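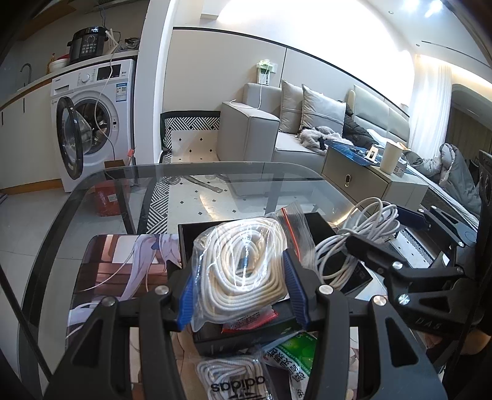
The Second Reading

Els Segers had the pelvis on the left monitor and the skull on the right. The remains had come out of a peat cutting in July, and the scanner had taken them in one pass, inside the block, without anyone lifting a bone. The file held 765 slices. She had been through them twice.

"Female," she said. "Thirty to forty. The pubic symphysis agrees with the teeth."

Bart Verhoeven wrote it down. He used a pencil because the reading room did not allow ink, although there was nothing in the reading room but computers.

"And the ribs?"

"Six fractures on the left side. Four have callus. Two don't."

"So two at death."

"Two at or near death, or two from the weight of the peat. The margins are smooth on one and stepped on the other. I would sign for the smooth one."

Verhoeven wrote down one. He was the district officer for finds and had driven from Mertens that morning with the form already half filled in. The form had a box for manner of death. It was a small box.

Segers scrolled. In the soft tissue window the block turned gray and the body became a darker gray inside it, folded, the knees drawn up to the sternum. Peat preserves skin and dissolves mineral. The bones had lost so much calcium that in places they were fainter than the skin around them, and the software kept offering to outline them as air.

"The museum has put out a statement," Verhoeven said. "Nosto is calling her a sacrifice."

"Who at Nosto?"

"Räsänen."

Segers stopped scrolling. Marjatta Räsänen had taught her to read bone, on dry material, in a basement with a single lamp. She had never to Segers's knowledge used the word sacrifice.

"Did she write it?"

"Her name is at the bottom."

Segers changed the window level and moved to the neck. The third vertebra was intact. The hyoid was not visible, which meant only that it was not visible. At slice 600 there was a thin bright line that ran beneath the jaw and came back on itself behind the ear. It had been labeled by the first reader, Natalie Fairclough, as a cord.

"That's the rope," Verhoeven said. He had seen the first report.

"It's a density. It's brighter than the bone."

"Meaning what?"

"A plant fiber would be darker than the bone, even this bone. Hide would be close to the skin. For this to be a cord, it would have to be a cord with metal in it."

She measured it. It was even in diameter for its whole length, to within the limit of the scan. She made a reconstruction, turned the body so that it faced away, and followed the line from the ear down over the shoulder blade. It left the skin there. It went on through the peat for about a hand's width and ended at the wall of the block, where the cutting blade had passed.

"It doesn't go around the neck," she said. "It goes under the jaw and over the shoulder, and there's peat between it and the skin for most of the way. Come and look."

He looked. He did not pretend to see it at first, and she waited until he did.

"Then what is it?"

"A wire. The moor was drained in my grandfather's time. They fenced it."

Verhoeven turned back a page on the form and erased a word. He blew the crumbs off the paper and then looked at the keyboard to see whether they had landed there.

She telephoned Nosto at noon. Räsänen answered herself, on the second ring.

"You've found the wire," Räsänen said.

"You knew?"

"I asked for the second reading. The press office had a draft and a deadline. I told them to wait and they used my name for the version that hadn't waited." There was a sound of a drawer. "What do you have for cause?"

"Nothing. One rib near death, left side. Four healed. Someone looked after her for those, or at least she was fed long enough for them to knit."

"Position?"

"Flexed. On the right side. Hands under the cheek."

Räsänen was quiet, and Segers could hear her writing.

"Put that in," Räsänen said. "The hands. Put it in without an adjective."

Segers typed the report in the afternoon. Under manner of death she entered undetermined. Under associated material she entered one length of wire, modern, not in contact. Fairclough's reading would stay on file beneath hers with its own date, as was the rule, and anyone who opened the record would see both.

The form for the line under that asked for comments. She wrote that both hands were beneath the right cheek, palms together, and that the fingers were complete.

Verhoeven read it standing up, with his coat on. He asked whether he could have the image of the hands for the file. She saved it for him in gray, without color, and he waited by the door until it had copied.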